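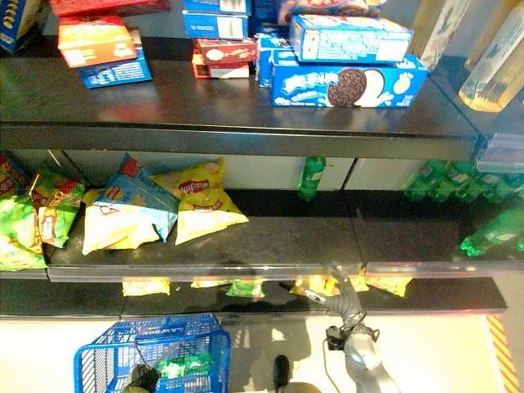

Snack boxes up top, chips and green soda in the middle

Plerkimgate footpath march: who's in? (August)
Board: Protest, Access and Public Space

gravelheels wrote:
OK everybody, it's on! The walk down the Plerkimgate footpath is happening the last week of August, starting 10 in the morning at the Dovstead end. For anyone new to this board, the path runs behind the rail yard and out to the river, and people have used it forever. The oldest map in the county office that shows it is from 1895. In spring the company that bought the yard put up a fence with private guards at both ends, and twice now they've walked families back out to the road. No one got hurt either time, but an older couple were plenty shaken up and they haven't been back.

So we walk it, all of us, in daylight, with kids and dogs and sandwiches. The petition closed at 2139 names, and we only needed 1000 to get a hearing!! I keep looking at that number. There's a bus coming from Toledo too if they get enough riders.

tin_whistle_ohio wrote:
In, and bringing my mother and her walking group. They've been itching to do something since the fence went up. Is there a pace? Some of them are slow but they will outlast every one of you.

gravelheels wrote:
Slow is great. Slowest person sets the pace, same as last time on the bridge.

dovstead_lurker wrote:
I signed the petition and I want the path back, but I don't like this plan. We have a hearing coming. If we push up against guards before the hearing, the company gets to stand there and say we're the problem. Why not hold it outside the county office instead?

marchmarigold wrote:
@dovstead_lurker I get it, but we did the county office in May and the only ones who saw us were people going in to renew their plates. The path is the point. When the folks upriver got their boat landing opened again, it was after they'd sat on it every weekend with coolers, all very friendly, and the hearing went their way a month later. The letters before that did nothing.

dovstead_lurker wrote:
The boat landing didn't have hired guards on it. And sitting on county land is a different thing in court than crossing a fence line. I'm not trying to be a wet blanket. I just don't want somebody's teenager picking up a trespass charge.

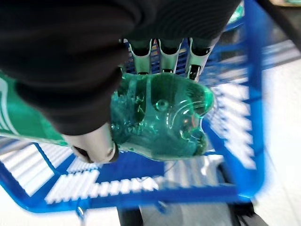

oldlevee wrote:
The fence line is where I disagree with both of you, a little. The company was supposed to post notice and wait 90 days before closing anything that had public use, and the sign went up the same week as the fence. I read the rule three times with my coffee going cold. They moved fast and now they're hanging on — metal fingers coming out from under a black cover, thumb pushed up against the bottom edge of the thing, that's how I think of their grip on that path — and a grip like that is what a hearing is for. But I'd still walk. Walk up to the fence, stop, sing, read the rule out loud, turn around. Then there's no charge for anybody's teenager and we've still been there in numbers.

marchmarigold wrote:
Oh I like reading the rule out loud. I like that a LOT.

gravelheels wrote:
Same! My one worry is that stopping at the fence looks like we agree with where they put it. The stretch between the Dovstead gate and the culvert is the part people love, with the willows and the flat rocks, and it's all on the far side. I had pictured us eating lunch there.

I slept on it though. If half the group would only come for a walk that stops at the fence, then that's the walk.

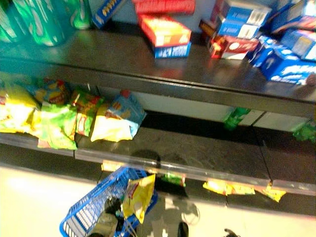 And I'd take a big crowd on the near side over a small brave one at the culvert, any day of the week. We can have lunch at the flat rocks when the fence is down, and I'll bring the pie.

tin_whistle_ohio wrote:
What kind of pie. This matters to the walking group.

gravelheels wrote:
Peach if they're still good by then, otherwise rhubarb out of the freezer.

dovstead_lurker wrote:
All right, stopping at the fence changes things for me. I'll come. I'd still want it agreed ahead of time that everyone turns around together, because there's always one guy who wants to climb.

prork_reader wrote:
Did anyone see the Prorkamance piece? They called us "an angry group of residents," which, have they met us? They also had the guards at one end only. I sent a correction and got a form reply. If anyone has a date for the first time people were turned back, please post it so I can send it in.

oldlevee wrote:
I have it in my notebook, will dig it out tonight. They did print the petition total correctly, so give them that.

prork_reader wrote:
They put it in the second to last paragraph!

gravelheels wrote:
Pulling this together from everyone so far. Shout if I got something wrong.

1. Meet at the Dovstead end, 10 in the morning. Park at the ball field, please keep off the side streets, the neighbors have been so good to us.

2. We walk to the fence and stop. Oldlevee reads the rule, then songs. Guards get a hello and nothing else, even if they're rude.

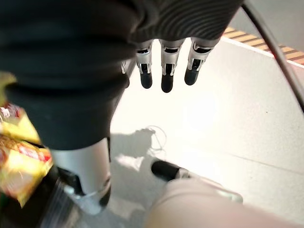 3. Everyone turns around together when the whistle goes (tin_whistle, that's you!). No climbing.

4. Water, hats, something to sit on. Signs are fine, no sticks on them.

5. Toledo riders, the bus leaves at 8 and goes home whenever you're all back on it.

marchmarigold wrote:
I can paint signs in my garage any evening after 6, bring old bedsheets if you've got them. I have way too much green paint.

dovstead_lurker wrote:
Number 2, can we have someone film the whole thing start to finish? One steady video, no cuts. It would help at the hearing.

oldlevee wrote:
Good thought. My niece has a tripod, I'll ask her.

tin_whistle_ohio wrote:
Whistle accepted. Mom wants to know if she can bring the accordion.

gravelheels wrote:
YES. Tell her yes.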